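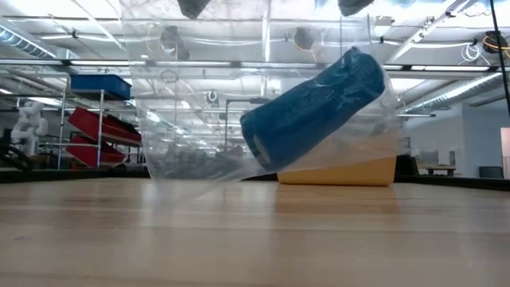

Running the bag demonstration at an open day

Truvlow, updated Apr 22, 2024

The steps apply to the Matness bench with both arms mounted.

1. Clear the tabletop and set the yellow bin near the far rail.
2. Home both arms. Check that the grippers face each other with a gap between them.

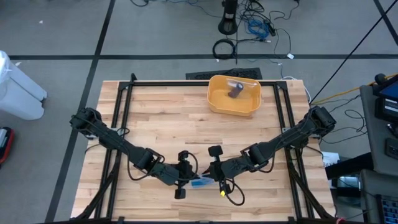 Two-arm bench with the grippers at the center of the table and the bin at the far side.

3. Load the Gilmartin routine and set the speed to 3.
4. Keep visitors 2 meters from the frame while the arms are powered.
5. Limit each run to 13 minutes, then return both arms to home.
6. Write the run number in the log. The September open day ended at 3,531.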